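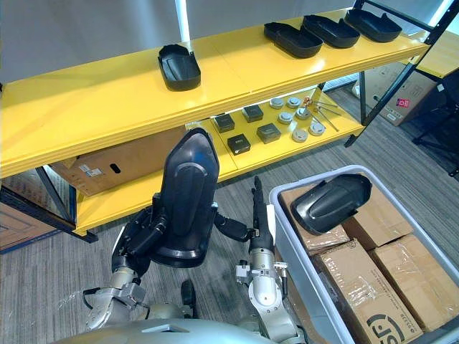
Adoración Toledo
Workcell practice lead, Dimgate

How to write house rules for a humanoid on a tidying job

I love this kind of work. Moving black plastic trays between a yellow shelf and a grey bin sounds dull until you stand beside a two-armed robot that has hold of one, and then it's the most interesting thing in the building. It is also when you find out whether your rules are any good.

We've rewritten ours 3 times. The current set fits on one side of paper, and this page goes through how we put it together so you can do the same for your own room. It's meant for small teams who run a humanoid on shelf and bin tasks with people close by. It doesn't replace your risk assessment or whatever your machine's manual tells you, so have both open while you write.

Before you start

You'll need a floor plan (a pencil sketch is fine), a roll of floor tape, the manual, and an hour with everyone who ever walks into the room. Everyone! Our best rule came from Benito Palacios, who doesn't run the robot at all and mostly goes in to fetch boxes.

Step 1. Draw the reach, then add to it

Switch the robot off and measure how far each hand can get with the arm out straight. Mark that on your sketch for every place the robot stands during the task. Then add the length of the longest thing it will carry. People forget this bit, and a long tray held upright by one end changes the shape of the whole machine. Tape the outer line on the floor.

Step 2. Decide who may cross the line, and when

Keep it short. Ours says:

One named operator per session, with the stop button in hand.
A helper may cross the tape only after the operator says "clear" and the arms are still.
Closed shoes, no lanyards, sleeves above the wrist.
If you're inside the line, the operator watches you and leaves the screen alone.

Yuto Oda wanted a longer list with different rules for each hand. We tried it for most of June and it was a nightmare to remember, so one rule now covers both arms.

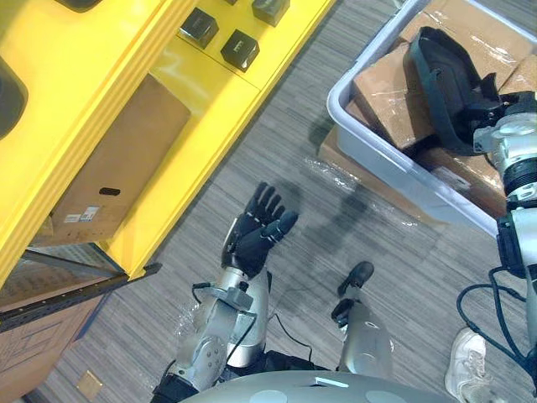 Left hand open over the carpet, right gripper beside the black strap on the bin.

Step 3. Sort your objects by how they misbehave

This is my favourite step. Forget what the things are for and ask what they do when gripped badly. We use four groups:

Stiff and plain: lidded boxes, pucks, trays. Start here.
Long and thin: rods, and anything that can poke.
Soft and loopy: straps, harnesses, bags. These catch on fingers and on each other.
Wrapped: boxes in film or tape, where a loose flap can stick or slide.

Write a speed limit beside each group. Soft and loopy things get our slowest setting, and the operator stops the job the moment a loop goes over a finger. Please don't pull it free by hand while the arm is live, however silly it feels to stop for a strap.

Step 4. Write the floor rule

A walking robot and a slippery floor are a bad pair. Film, plastic bags and flattened card all count as slip hazards, for its feet and for yours. Our rule is that packing waste comes up between runs, and any piece in the walking path means a stop. Gonzalo Herrero also had us add cables. They get a check of their own at the start of each session, with a finger run along the full length from wrist to plug, power off.
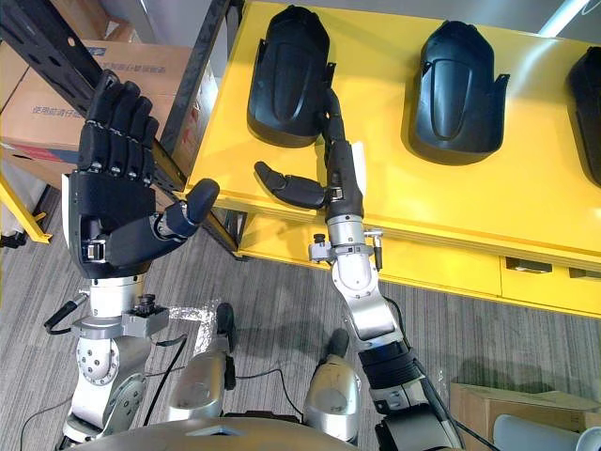 Once the floor rule is written, give it to somebody who has never seen the robot and ask them to carry it out. If they have to ask you what "path" means, tape the path too. We did this on a Thursday with Emiliano Arroyo, who found two words on the sheet that meant different things to different people. "Home" was one: half of us thought arms down, the other half thought hands up and open. Pick one, write it out in full and practise it.

Step 5. Test the stop with a load

Everybody tests the stop button with empty hands. Do it with a tray held up as well, because you want to know whether the grip holds or lets go when the power drops, and your manual may not tell you for your particular gripper. Use something light that you don't mind losing, and keep feet well away. Note down what happened and put the answer on the sheet in big letters.

Step 6. Keep a log that people will fill in

Date, operator, object group, stops, reason. Five boxes, pen on a string. Ours has 274 entries now and I read every one with a cup of tea. If the same reason turns up twice in a week, the sheet gets changed and everyone signs it again.

Pin the sheet at eye level by the door, outside the tape, and take the old one down the same day.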